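Moving to Pludimbridge in September, rent vs storage unit question

brusport_girl
ok so signed the lease on the Pludimbridge place, 597 sq ft, coming from almost double that. Movers (Stater) quoted me 1,463 for everything. Storage unit nearby is 70 a month. Do I store the extra stuff or just sell it before I go? Leaning storage. Mostly shelves, a couch, kitchen overflow, my mom's table.
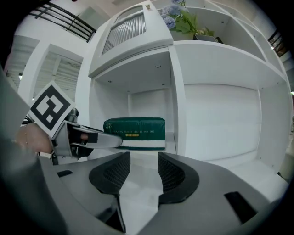

mudflap
Sell it. 70 a month for a couch you dont like enough to keep in your living room? Do the math after a year. I did this with a unit in Brusport and paid for that couch twice.

brusport_girl
its a good couch tho

tenpenny
Disagree with mudflap. You don't know what fits till you've lived there a month or two. Store it, set a date, then decide. Keep the table no matter what, you can't buy that back.

mudflap
"set a date" lol. Everyone sets a date. I had mine on the calendar and still paid 11 months.

oldporch
Is the 1,463 binding or an estimate? Ask. Stater gave me a nice low number on the phone and then it was stairs, long carry, the works. Get it in writing – and ask if a second stop at the storage place is extra, becuase it usualy is.

brusport_girl
ugh, estimate. calling them tomorrow. didn't even think about the second stop

tenpenny
Also measure the door. And the turn at the top of the stairs if there is one. For shelving, plain white open units are easy to live with in a small place, you can shove one against any wall. 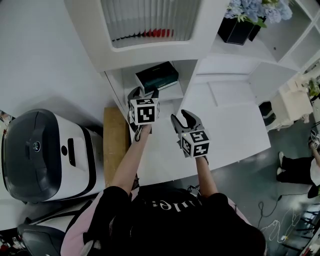 Photo: tenpenny

mudflap
Shelves I'd keep, fine. Couch goes.

oldporch
Cantero on the hill road does month to month storage, no deposit when I used them. Smaller units too. Might get you under 70 if it's only the table and some boxes.

brusport_girl
ok that could work. table + boxes to Cantero, shelves come with me, couch... thinking about it

mudflap
Sell. The. Couch.

tenpenny
keep it till you've measured, thats all I'm saying

brusport_girl
measuring at 4 when I get the keys, will post numbers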